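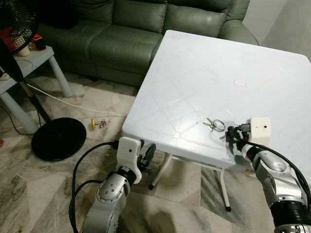 Getting a small key off a tight split ring, and cleaning the plastic table I do it on

Posted in Home & Household > Small Repairs
20 Jul 2021

I have a set of keys on a plain metal split ring and I need to take one of the keys off and put another one on. The ring is the thin kind with no charm or fob on it, only the ring and the keys. I have tried with my thumbnail and I can get the end of the ring lifted a little, but as soon as I reach for the key it snaps shut again. I have broken two nails on this and would like to stop.

The key coming off is for the back door of our old rental, which was managed by Rakberg and has to be returned. The one going on is a small mailbox key. I don't want to buy a new ring if this one can be used, but I will if the answer is that thin rings are junk.

Second part, and I can post it separately if that is preferred. I do this sort of thing on a white plastic table, the square kind with a pattern of lines pressed into the top. It has one round beige mark on it, toward one side. I think a cup or a plant pot may have done it but I didn't see it happen. Dish soap did nothing. The table lives indoors on a patterned floor and doesn't get sun. I don't want to scratch the plastic or take the pattern off. Is there something stronger that is safe?

Thanks in advance. I read the older thread about jump rings but those are a different thing.

— stuscombe_tenant

olszewski_hardware_fan

Keys first.

The trouble with a thin ring is that you need three hands. One to hold the ring, one to hold the gap open and one to push the key in. So put something in the gap that stays there without being held.

A staple remover works well, the kind with two pairs of curved teeth. Put one tooth of it under the loose end of the ring, squeeze gently, and the coils spread. You can slide the key straight on. If you don't have one, use a flat thing about as thick as the key. A coin is usually too thick for a thin ring and will bend it out of shape for good. A butter knife tip is fine. So is the old key itself, see below.

What I do when I'm swapping one key for another:

Lay the keys flat on the table with the blades all pointing the same way. Find the end of the wire on the outside of the ring. Lift it with the knife tip and start the NEW key on first. Push it around until it is all the way between the two coils. Now turn the ring until the key you are removing reaches the opening. The new key is holding the coils apart, so the old one comes off without much of a fight. Then keep pushing the new key around until it drops off the end of the wire and hangs free.

If the two keys end up jammed together, back the new one off a little and try again. Don't pull hard on the blade of a small mailbox key. They are soft and they bend, and a bent one may go into the lock and not come out.

When you're done, check that the two coils sit flat against each other. If there is a gap you can see light through, the ring has been stretched and a thin key will work its way off in your pocket. In that case replace it. They cost next to nothing, I paid 99 cents for the last one and it was a good heavy one.

Thin rings aren't junk, but they are meant for light loads. Two or three small keys is fine. If you carry a car key as well I would get a thicker ring.

On the table: try a paste of baking soda and a little water, on a soft wet cloth. Small circles, light pressure, then rinse and look at it again. Do it in a spot on the underside first. The pressed lines won't come off, they are part of the plastic, but they do collect the paste, so go over them with an old toothbrush and plain water after.

Skullivau

I use my teeth for the ring, dentist says not to.

For the table use bleach, that's what I used on mine and it came out white again.

quiet_pantry

I'd go along with most of the first reply and add a few things.

Please don't use straight bleach on it. If you want to try bleach, dilute it, wear gloves, open a window and never mix it with another cleaner, and that includes vinegar or anything with ammonia left on the cloth from before. It also won't help if the mark is something the plastic has soaked up from underneath a pot, or a scorch. To tell which you have, run a fingernail over it. If you can feel an edge, something is sitting on the surface and it will probably come off. If it feels exactly like the rest of the table but the color is different, it may be in the plastic.

For something on the surface, I would go in this order and stop at the first one that works. Leave a warm soapy cloth on it for 11 minutes or so (I set the oven timer and go do something else). Then the baking soda paste. Then rubbing alcohol on a cotton ball, dabbed and wiped. Then one of those white melamine sponges, used wet and with hardly any pressure. The sponge is a very fine abrasive. It will dull a shiny surface, and on a white table you might trade a beige spot for a gray patch that picks up dirt faster than the rest. If you do go to sandpaper, which I would not, people use 2,000 grit, wet. You will still be able to see where you did it.

Stay away from acetone and nail polish remover. Some plastics melt a little with it and you'll have a sticky fingerprint in the table forever. Same for the scouring side of a kitchen sponge.

If it turns out to be in the plastic, leave it. Or put a tray there and keep your keys in the tray.

About the keys, one thing that wasn't mentioned. Put a dish towel down before you start, especially if you use the knife tip. When the ring snaps shut the knife goes somewhere, and a plastic top gouges easily. The towel also stops a small key from skating off the edge. Keep the knife pointed away from your other hand.

And before you hand the rental key back, try it in the door if you still can. I returned the wrong one when I moved out in October and got charged for a lock change. Write on a bit of tape which key it is and put it on the head of the key. Mailbox keys and padlock keys look a lot alike once they are off the ring.

stuscombe_tenant

Thank you. The new-key-first way worked on the second try, with a butter knife and a towel. The ring closes flat so I'm keeping it.

For the table, I can't feel an edge on the mark. I did the warm cloth and then the baking soda and it is maybe a little lighter. I have alcohol in the cabinet and will try that next — underside first.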